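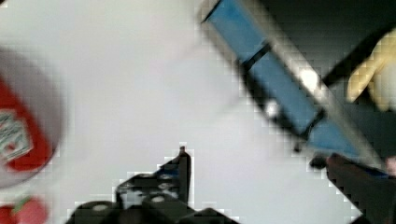 Killian Rey would drop the ketchup bottle from the set altogether, on the grounds that it differs too much in weight from the rest and its label takes all the attention. Left in for now. Settle at the next review.

February, 9:40. Kitchen props, table layout and stock check.

Went through the play food and tableware before laying anything out. The Volach crate had been packed with the plates on top of the soft pieces again. No damage found, but two of the small items had worked their way inside the cup and took a while to locate. Crate should be packed flatware first, soft pieces last. Relabeled the lid to say so.

Weights taken on the Hostex bench scale, tared between readings. Ketchup bottle 286 g. Colander 210 g. The fruit pieces all fall well below either, and I did not bother recording them one by one. Total for the crate with lid, 2,415 g. The old sheet gives no total, so there is nothing to compare against – enter this one as the baseline.

Surface: white tabletop wiped with plain water and a lint-free cloth. Do not use the Pons spray on it. It leaves a film that shows as streaks under the overhead light, and the film transfers to anything with a smooth base.

Banana. This is the peeled one, with the flaps. The flaps do not hold a position for long and the shape after each placement is whatever it is. Jacqueline Caron suggested pressing them closed before each placement. Tried it on the bench and they reopened within a minute or so, at different rates. Dropped the idea. The sheet will list the banana as "peeled, flaps free" with no further spec. 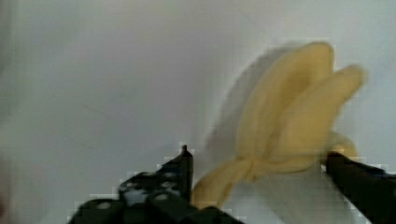
Does the banana need its own storage bag? One bag, shared with no hard items, is enough.

10:55. Layout. The notes from last time say "spread evenly," which two people will read in two ways. Changed to the following:

Large plate toward the back of the table, left of center. Ketchup bottle goes on it, on its side, diagonal. Strawberries just in front of the plate, close together. Cup in front of those and to the left. Colander further forward and left again, green plate to its right. Orange slice near the back edge, beyond the plate.

Keep the two greens as they are. The colander and the plate are near enough in color that the old inventory listed them as a pair, and the Rello order form still does. They are separate items and should be reordered separately.

The strawberries are the weak point of the layout. They roll when the table is bumped and end up against whatever is closest. A dab of putty was tried last month and left a mark, so no putty. Set them down last.
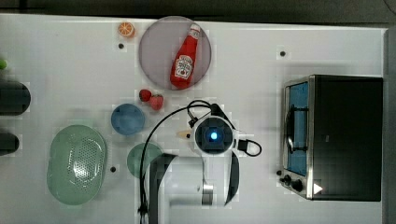 Table from above, ketchup bottle on the large plate.

Open items: spare cup, second cloth, corrected Rello form. Killian to confirm whether the bottle weight goes on the front of the sheet or on the back with the others. Crate back on the lower shelf at 11:30, lid on.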